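Will a Robot Ever Sew My Button Back On?

By Siamak Abbasi
September 24, 2026

I have a coat with a missing button. It's been missing since last November, and the button itself is in a dish by the front door, so really there's no excuse. I run a small alterations shop in Fleltcombe and I sew for other people all day long. By evening the last thing I want to do is sew for me.

So of course I've been wondering when a machine will do it. My nephew is sure it's coming any minute now (he also thinks I should retire). He sends me clips of robots folding towels and loading dishwashers, and I watch every one of them with my chin in my hand, thinking okay, fine, but can you tie a knot?

Thread is the thing I keep coming back to. A plate stays a plate when you pick it up. Thread goes wherever it likes, wraps around your tools, frays at the end, slips under the bit you're trying to see. And the cloth underneath moves too! If you want to know how close we are to a robot that mends, I'd skip the towel clips and look at surgery, where little metal jaws already handle thread.
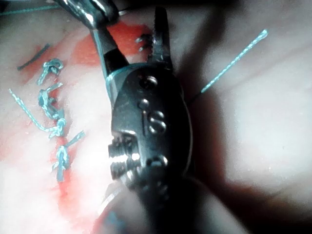
I'd be proud of a tool that fine. But as far as I understand it, most surgical robots are steered by a surgeon sitting at a console, so the skill is still coming out of a person. Getting the machine to do it alone is the hard part, and that's the part I'd need for my coat.

I did try a shop-floor robot once, or anyway I stood next to one. Grudine, the workwear place across the river, had a Minex arm on trial for feeding pocket pieces to a sewing machine. On flat, stiff cotton it was lovely to watch. It did 263 pockets one morning while I was there picking up offcuts. Then they switched to a stretchy lining and it got through 41 before somebody had to step in and smooth things out by hand, and after that somebody pretty much stayed.

I don't say that to be mean. Two years ago I'd have bet against the first number. My guess is that the repetitive stuff will go first — same cloth, same seam, same spot on the table — and I'm happy to see it go, because it wrecks your neck.

Hand stitching is another matter. You put one in, tie it, trim it, look at it, and decide where the next one belongs. Every stitch you've already made changes how the edges sit for the one after. I make those little decisions all day and couldn't write half of them down for you.
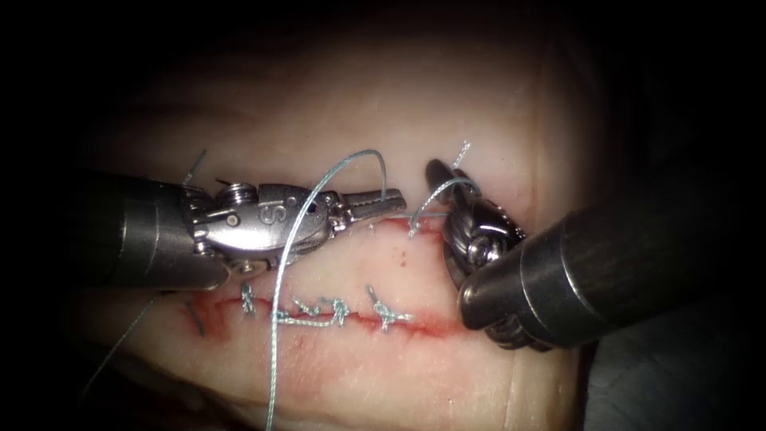
What I'd pay for

My friend Shojaei and I argued about this over tea. She'd buy a mending robot tomorrow. I said I'd pay 70 dollars a month for one that threaded needles and tied off ends, and did nothing else. She thought that was a sad little wish. Well, she has good eyesight.

Give me that much and I'll do the rest myself, gladly. I might even get to the coat before it turns cold again.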